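3.2 The table and its surface

All the tidying tasks in this study were carried out at one table. In the earlier Kiltia study the participants worked at their own kitchen tables, and the results were difficult to compare. Some tables had a strong wood grain, some had a cloth, and two of the families did not want to remove a bowl of fruit which always stands there. We therefore decided to keep the surface the same for everybody and to change only the things that are put on it.

The tabletop is white and smooth and has no pattern on it. We had three reasons for this choice. First, small things such as paper clips, buttons and dry pasta are easy to find on it, also for older participants. Second, the participants should not get any help from the surface. In our pilot, which took place in July, we used a table with a visible joint between two boards, and many people put their things along this joint as if it were a ruler. Such a line makes a tidy row very easy, and it would be wrong to say afterwards that the person has a habit of making rows. Third, a light surface shows dirt quickly, so the assistant sees when it must be wiped.

A white surface also has disadvantages. White things, for example a saucer or a folded napkin, have a weak edge on it, and in the pilot a white eraser was left behind by several persons. We took all white things out of the final set. The set contains 162 things in total, which were bought in ordinary shops or taken from the households of the authors. They are kept in six boxes, one for each task, and the content of each box is given in Appendix A.

The light in the room was more difficult than we expected. The lamps are fixed to the ceiling and could not be moved. Whatever is above the table throws a soft gray shadow on the white top, with a blurred outline, and the brightness is not fully even over the surface (Figure 2). On a dark table this is hardly noticed. On a white one the shadow can become part of the task: two pilot participants told us that they first cleared "the dark part" and then the rest. We tried a thin curtain at the window and a second lamp on the side wall. The curtain stayed. The second lamp made a shadow of its own in another direction, and we removed it again.

The table was wiped with a damp cloth before every session and then dried. We used Berchtold cloths, which leave no fibers, and plain water. A cleaning spray was tested for one week, but it made the surface a little slippery, so that light things moved when another thing was put down beside them. After every 100 trials the top was washed more carefully, with soap, and checked for scratches under a hand lamp. Scratches are a problem for the same reason as the joint in the pilot table - a person who looks for a place to begin will take any mark that is offered.

The start positions were not drawn on the table. We considered small stickers, and the Toder protocol does use them, but a sticker is also a mark. The assistant instead placed a cardboard template on the top, laid the things into its openings and lifted it away before the participant came in. This takes a few minutes per trial. With some practice the things stay in place when the template is lifted, except the round ones, for which we cut a flat notch into a small piece of felt. The felt was removed together with the template.

Most of this procedure was worked out by Souad Benkirane, who also wrote the instructions for the assistants. The template files and the instructions are part of the Seltell material and can be requested from the authors.

Figure 2. The white tabletop, with a soft gray shadow falling on it.
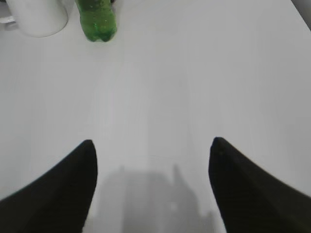

The height of the table was not changed between participants. We know that a short person reaches less far than a tall one, and that the far part of the top is then used less. We decided to measure the reach of each participant before the first task and to use it in the analysis, as described in Section 4.1. Participants could sit or stand as they liked, but they had to keep the same position until the end of a task. The chair had no wheels - in the pilot it had, and some persons rolled around the corner of the table to work from the other side.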